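Storing and Cleaning Records, Tapes and Discs at Home

These notes cover a mixed collection of vinyl, cassettes and CDs kept in an ordinary heated room. They assume no special equipment beyond a carbon fiber brush, distilled water and a few microfiber cloths. 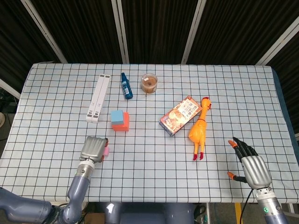
Start with position. Vinyl is stored vertically, spine out, with enough side pressure to keep the sleeves upright but not so much that a record has to be pulled free. A leaning record will take a bend over a summer. If a shelf is only half full, close the gap with a bookend or a block cut to the height of the sleeve. Stacking flat is acceptable for a short move and for nothing else.

Shelf load

Records are heavier than most shelving is designed for. A run of 115 LPs in standard sleeves will bow a thin particleboard shelf if the span is wide and there is no center support. Keep the unsupported span short, put the heaviest boxes on the lowest shelf, and fix tall units to a stud. Check for sag with a straightedge once a year.

Inner sleeves

Paper inners shed fibers and scuff the surface each time the disc is withdrawn. Replace them with polyethylene or polyethylene-lined paper. Avoid soft vinyl outer sleeves, which can react with the record and leave a cloudy haze that does not wash off. Keep the original printed inner in the jacket, behind the new one. Label-issued inners from small pressings, the early Clodari singles for instance, are often the only place the session credits were printed.

Dry cleaning

Brush before and after every play. Rest the carbon fiber brush lightly on the turning record for two rotations, then draw it toward the edge. Do not press. Clean the brush on its own handle or bracket, not with fingers.

Wet cleaning

Use distilled water with a very small amount of non-ionic surfactant. Tap water leaves minerals in the groove.

Cover the label or keep the fluid well clear of it.
Apply fluid to the cloth or pad, never straight onto the disc.
Wipe with the groove, in both directions.
Rinse with plain distilled water.
Stand the record in a rack until fully dry, then put it into a new inner.

Alcohol is not suitable for shellac 78s. It dissolves them. If you are unsure whether a disc is shellac or vinyl, treat it as shellac.

Surface noise that remains after two wet cleans is wear or a pressing fault, and further cleaning will not remove it. My copy of the Vasgate debut crackles through the whole of side two and has done so since it was new.

Cassettes

Store cassettes on edge, in their cases, wound fully to one end. Keep them away from speakers, motors and transformers. Before playing a tape that has been idle for years, fast forward it to the end and rewind it once to even out the tension. If the pressure pad has dropped off, do not play the tape. Move the reels to a screw-type shell first. Eero Toivonen, who transferred the Jurkudlow rehearsal tapes, keeps 14 empty shells in a drawer for this purpose, and I would call that a sensible number for anyone with demo tapes to look after.

Clean the heads, capstan and pinch roller after every 5 tapes if the tapes are old. Use isopropyl alcohol on a swab for the metal parts and a rubber-safe cleaner for the roller.

CDs

Wipe from the center outward in straight lines. The label side is the more delicate one, as the reflective layer sits just beneath the lacquer. Do not use adhesive labels or solvent markers on it.

Cataloging

A plain spreadsheet is enough up to 600 items. Useful columns are artist, title, catalog number, format, condition, date last cleaned and shelf. Keisha Boateng adds a column for matrix numbers, which separates otherwise identical pressings. Sort by artist and file bands under the first word after "The." Solo records go under the surname, so Abernathy is shelved under A even where the sleeve gives a first name.

Update the date column on the day of cleaning. Entries filled in later tend to be wrong.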